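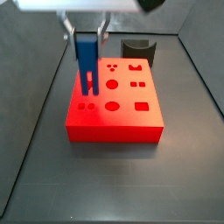
4.2 Collecting insertion episodes

Episodes for the Penano insertion policy are recorded one block at a time, with the board left in place for the whole block set. The policy receives two views, fixed and wrist, and predicts a correction to the gripper pose at each control step. Recording starts from the hover pose, in which the block is held by its upper part with its lower end just clear of the top face of the board, as with the blue arch over the red board. Any block not in use may stand behind the board, provided that it does not cover an opening in the fixed view.

Before starting, load the Clellow calibration file for the cell and check that both views are live.

1. Set the episode length to 700 control steps. Shorter episodes are padded on export and need no action.

2. Close the fingers on the upper end of the block. Leave the lower end free along its full width.

3. Jog to the hover pose and press Store. The pose is written to the episode header.

4. Apply the start offset from the offset table. Do not choose offsets by hand. Hand-chosen offsets cluster near zero and the trained policy then fails at the edges of its range.

5. Start recording and lower the block until the lower end enters the opening.

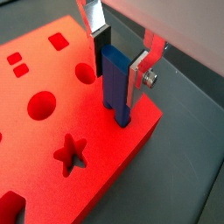 Figure 4-3. Wrist view during step 5, block partly lowered into the rectangular slot.

6. Stop the descent if the force reading rises before the block has entered. Back off, correct sideways and lower again. Keep the correction in the recording.

7. Open the fingers, retract and press End. Label the episode "seated", "jammed" or "dropped".

CAUTION: Do not move the board between steps 3 and 7. The stored pose is relative to the cell and not to the board.

NOTE: In the wrist view the fingers can hide part of the rim of the opening. Do not tilt the wrist to improve the view. The fixed view is used to resolve the hidden side.

4.2.1 Minimum data

Omolara Adeleke's March ablation used 265 episodes for training and 71 for validation. Removing the jammed episodes from the training set gave a policy that pressed on after contact with the rim and did not back off. Jammed episodes must therefore be exported with the rest. Dropped episodes are excluded by default.

Train with 3 seeds and report each one separately. For the export format see 4.4. Offset tables for other block sets are kept by Eusebio Ortuño.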